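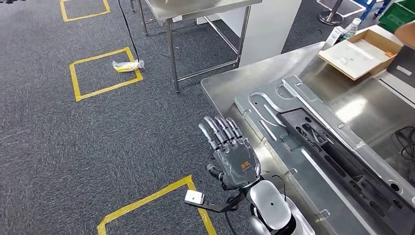

Yellow tape on the office carpet, day one. Middle square already occupied.

Thread on floor tape, a subject I did not expect to have opinions about. I now have several.

We moved into the old Camotel unit on Monday. The carpet is dark grey with lighter grey flecks, a pattern bred over generations to hide biscuit. It also hides black cable, as my left shin can confirm.

Hence the tape. The idea is that anything living on the floor gets a yellow square, and anything outside a square gets put away. Simple. A child could follow it. We are, sadly, adults.

I bought 2 rolls. The first went on in a confident diagonal. I did not measure. I have an eye for these things, and the eye says one of the squares is a bit of a rectangle. The eye is at peace with this.

First thing to be filed under the new system: a scrunched-up clear plastic bag with something yellow in it. It matches the tape, which I'm choosing to see as support for the project.

Mansa Quartey says we should have labelled the squares first. Mansa also says a steel table on carpet looks like a canteen that's lost its way. Mansa has been here 10 minutes.

I like the steel table. It wipes clean, and it doesn't care what you put on it. More than 3 people have asked if it's staying. It's staying.

Tape notes for anyone about to do this: hoover first. Press the corners down with the back of a spoon. Don't stretch it or it creeps back overnight and you get a sad little gap. Mine was from Wakberg, the cheap stuff, so we'll see how it peels.

Still to do: get that cable off the carpet, find the box marked KETTLE ETC, and decide what the squares are for. I've had a vote for shoes and a vote for "bags, generally". Bags are currently ahead.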